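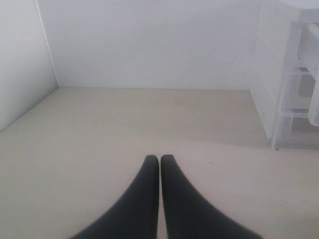 What counts as a false close in this section? The controller reports a grasp but the force reading never leaves its baseline.

4.3 Failure: false closes

Most of the lost trials trace back to one fault. We ran 300 grasp attempts with the Vuto controller and 34 ended in a false close. Fingers shut, grasp flag set, arm lifts, no load. Lucero went through the logs by hand and found the flag was set from motor current alone – a stiff cable on the wrist is enough to trip it. Figure 4 has the small bottle used as target, with the arm over it and the gripper open.
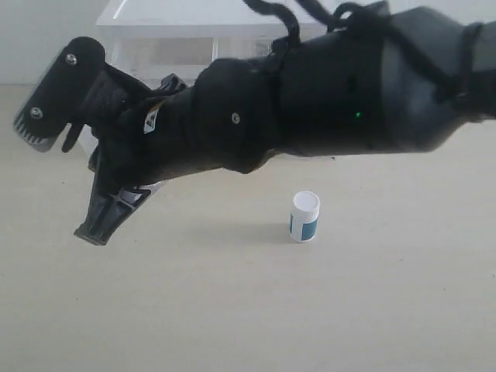

Figure 4. Why not just raise the current threshold? We tried, and soft grasps on light objects were then missed.

Fix so far: flag now needs current plus finger position, and the lift is held for 200 ms while both are checked. Paredes also rerouted the cable. Reran 112 attempts after teh change, same targets, no false closes. The safety side is still open, a wrong flag lets the arm go to transport speed with nothing held. Speed cap stays on untill that is sorted (see 5.1).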